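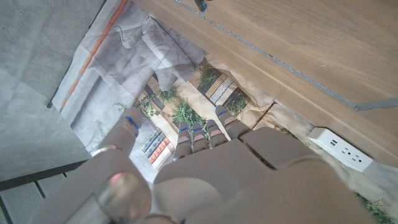 I am repainting a set of turned chair legs and cannot get a clean edge on a narrow accent stripe. The legs are beech, sanded to 400 and primed with Skirau acrylic primer. The body color is Galtow 3411, a matte gray-beige. Near the foot of each leg I want one short band of bright blue, placed like the ones on the fingers in the photo, near the tip but with some of the base color still showing past it. That much contrast makes every flaw visible. The blue creeps under the tape on the lower edge, and where it doesn't creep it tears when the tape comes off.

What I have done so far: body color in two coats, left overnight. Standard beige masking tape, pressed down with a thumbnail. Blue applied by brush, 3 coats, one hour apart. Tape removed the next morning. The blue is a satin water-based enamel from the Tamuno range. The body color is a flat wall-and-trim paint.

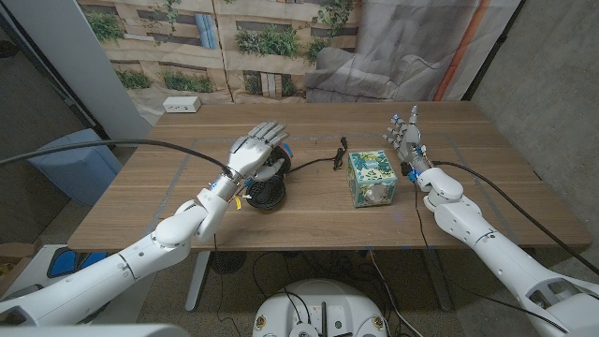
The leg tapers from top to bottom, so the tape also refuses to lie flat. It wrinkles on the narrow side and I suspect that is where most of the bleeding starts. I have tried cutting the tape thinner, with some improvement. I would prefer not to buy a spray gun for this. Is the problem the tape, the paint, or the order of operations?
Asked by larchfield

Khalil Sayegh
All of them contribute, but the order of operations is the easiest to fix.

Seal the tape edge with the body color before any blue goes on. Apply the tape, then brush a thin coat of 3411 over the edge facing the band. Whatever seeps under the tape is then the same color as what is already there, and it fills the gap. Let it dry to the touch and put the blue on over it. A flat paint has a slightly rough surface, so some seepage is normal with any tape.

Three coats an hour apart, then overnight, gives you a film that bridges the tape and the leg. When you pull the tape you are tearing that film. Use two thin coats and remove the tape while the second is still soft. Pull it back on itself at a low angle, slowly. If the paint has already hardened, score along the edge with a new blade first, with very little pressure.

For the taper, use a flexible vinyl fine-line tape in the 1/8 inch width. It stretches along one side and will follow a cone. Lay ordinary tape over its outer half to protect the rest of the leg. Crepe tape will not take that curve without wrinkling, however hard you press it.

One more point: let the body color cure longer than overnight. In August, with the windows open and the humidity at 47 percent, I would give it three days. In a damp room, a week. Otherwise the tape may lift it.

quarterturn
Just use blue tape. Works for me on baseboards.

Irndale_Joinery
If the legs can be removed, spin them. Mount the leg between centers on a lathe at the lowest speed, or turn it by hand, and hold a loaded lining brush still against it. You get a straight band with no tape at all. Practice on a dowel first. The paint needs to be thinned slightly — a few drops of water, no more — or it drags.

Agree with Khalil on sealing the edge if you stay with tape. I would also put the blue on before the legs go back on the chair, because the inside faces are hard to reach and that is where the stripe ends up crooked.

larchfield
Sealed the edge with the body color on one test leg and pulled the tape early. The upper edge is clean. The lower edge still has one small bleed where the tape wrinkled, so I have ordered the vinyl tape. Baseboards are flat, but thanks.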